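Skedance Robotics Club
Minutes of the June meeting

The meeting opened at 4:10 pm in the workshop. The minutes of the previous meeting were accepted with one correction: the spare wrist cable was ordered, not received.

1. Arm controller
The Elier team reported that the new joint limits are loaded on both arms. The left elbow had been stopping short of its commanded angle. The fault was traced to an old offset in the startup file and cleared. Startup now logs the offset for each joint, and operators are to read the log before enabling the motors.

2. Two-hand task
Work continues on holding one soft, uneven object with 2 hands. The team is using grapes. Grip force is set separately for each hand, and the current limit is 400 on the controller scale. Members disagreed on whether the limit should drop once both hands report contact. It stays as it is until the logs have been compared.

The Kashindye group asked that the object be held low over the table for all practice runs – a short drop does less damage and is easier to clean up. Agreed.

3. Data
There are 437 saved runs in the shared folder. The target for the end of the term remains 2000. Several runs were saved without the hand settings and cannot be used for comparison. The save script will be changed to refuse a run with missing settings. Runs already in the folder will be checked by the Grodance subgroup, which will move incomplete ones to a separate folder and leave the file names unchanged.

4. Cables
The outside cables on both arms were discussed again. Moving them inside the housings would mean taking the wrist brackets off, and the club does not have time for that this term. Cables are to be checked for slack at full reach before each session.

5. Actions
Elier team: write up the offset fault and post it with the startup notes.
Kashindye group: compare left and right force logs.
Grodance subgroup: update the save script and sort the existing runs.

6. Other business
A request for a second practice slot was carried over to the next meeting. The meeting closed at 5:25 pm.

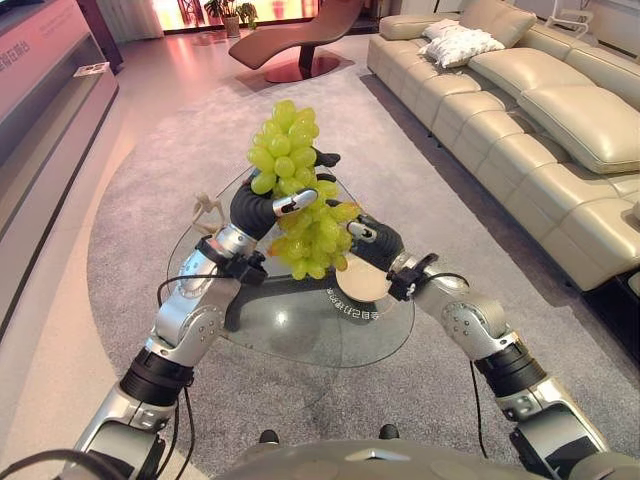
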